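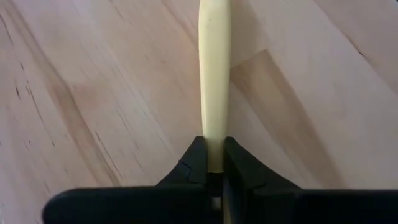
A mortgage servicer is judged on its arrears letters, and most arrears letters are bad. I have read a great many of them, first as a collections analyst at Drastex and later as an outside reviewer, and the fault is nearly always in the order of the content. The amount owed comes first, the fee schedule second, the legal warning third, and the phone number of someone who can change the payment plan comes on page two. A long yellow handle with a smooth face needs no instructions, and a borrower can tell at a glance which part to hold. The same borrower, opening an arrears letter at the kitchen counter, should be able to find the part that is meant for use. In most of the letters I review, that takes two readings.

My argument is narrow. Lenders should be required to put the repayment options on the first page of the first letter, before the balance, in a fixed layout. The current practice leaves layout to the servicer, and servicers have used that freedom to protect themselves.

Consider the file Fontana opened for review last August. The sample was 900 first-stage letters, all sent to borrowers one payment behind. The letters were accurate. Every figure I checked matched the ledger. In 50 of them the options section appeared on page one, and those 50 came from a single regional office that had been using an old template by mistake. The rest followed the approved version, in which the options begin under a heading that reads "Other Information."

Gianni Tedesco, who ran the review with me, objected that borrowers who want help will call regardless of layout. It is a fair point and it holds for some of them. It does not hold for the borrower who stops at the balance. One account in the sample showed a missed payment of $3,376. By the time the borrower called, late fees and an inspection charge had taken the figure to $3,577. The difference is small against the loan. It is large against a household budget that has already failed once, and every dollar of it was added after the first letter went out.

The usual objection from servicers is cost. Templates are tied to the core system, changes go through compliance, and compliance has a queue. Brock Tremblay made this case to me at length on behalf of Rolteck, whose software prints letters for several small lenders. He is right that a change is slow the first time. But a fixed layout is changed once and then left alone, while the present arrangement has each servicer revising its own wording every year or so and paying for legal review on each pass.

A second objection is better. If options come first, some borrowers may read the letter as an offer and underrate the debt. I would deal with that by placing one line above the options stating that the payment is overdue and the date it was due. The full balance can follow directly underneath. Lallora, a lender with a small book, has used this order for its second-stage letters, and its staff report fewer calls asking what the letter means. I have not seen the call data and would want to before leaning on it.

There is also the matter of tone, which gets more attention than it should. Servicers spend money softening the language. "We understand this may be a difficult time" now appears in almost every letter I see, usually above a paragraph about acceleration of the loan. Borrowers skip it. I would cut it and use the space for the direct phone line and the hours it is staffed.

None of this requires new forgiveness or new forms of relief. Deferral, extended terms and short-term reduced payments are already on the books at every servicer I have reviewed. The rule I am proposing covers one sheet of paper and should apply to the first letter only, with later notices left as state law has them.

Filed under: Opinion / Mortgages & Lending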